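Course 506: Workplace Housekeeping
Handout 2: Clearing and brushing a covered table
Prepared by Tharindu Sikder, Lodar site

Scope

These notes cover tables with a fabric or carpet covering. Hard tops are treated in the next handout. The method assumes a hand brush, a waste bag and one tray for items that stay in use.

Terms

Loose item: anything that can be lifted with one hand and is not fixed to the table.
Soft waste: tissue, paper wrap, thread, lint.
Pile direction: the direction in which the covering lies flat when stroked.
Back edge: the long edge farthest from the person working.

Sorting before brushing

Brushing starts only when the loose items have been sorted. Three groups are used: keep, return, discard. Food containers go to "return" if closed and to "discard" if empty. Fruit, real or artificial, is kept off the covering during brushing, as small round pieces roll under the bristles. Tape rolls are stored flat with the core facing up. Printed cards and photographs are lifted by the edges and placed face up in the tray. They are never brushed over.

Brushing

1. Check the pile direction with the palm.
2. Start at the back edge and work toward the front.
3. Hold the brush low, so that the full width of the bristles meets the covering.
4. Use short strokes of 20 cm or less. Lift the brush at the end of each stroke.
5. Collect soft waste by hand first. Tissue caught in bristles sheds fibers and the strip has to be done again.
6. Knock the brush out over the waste bag after every second strip.

Rounded corners are brushed along the curve. Where a curtain or folding screen stands behind the table, the last strip at the back edge is done with the brush turned parallel to the fabric.

Fig. 1 and Fig. 2. Covered table with loose items and a hand brush, curtained screen behind.

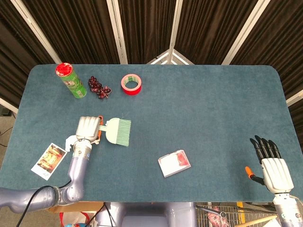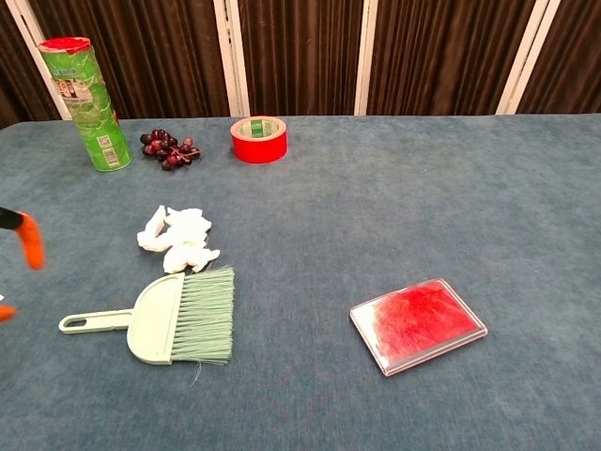

Inspection

View the covering from a low angle along its long side. Lint shows as lighter points against the pile. Any strip with visible lint is repeated once. If lint remains, use an adhesive roller and note this on form 645.

Stains are outside the scope of this handout. Mark the position with a paper tab and report it to the room supervisor.

Reading for the October session: Garkero manual, section on textile surfaces. Bring the completed sorting sheet from Handout 1.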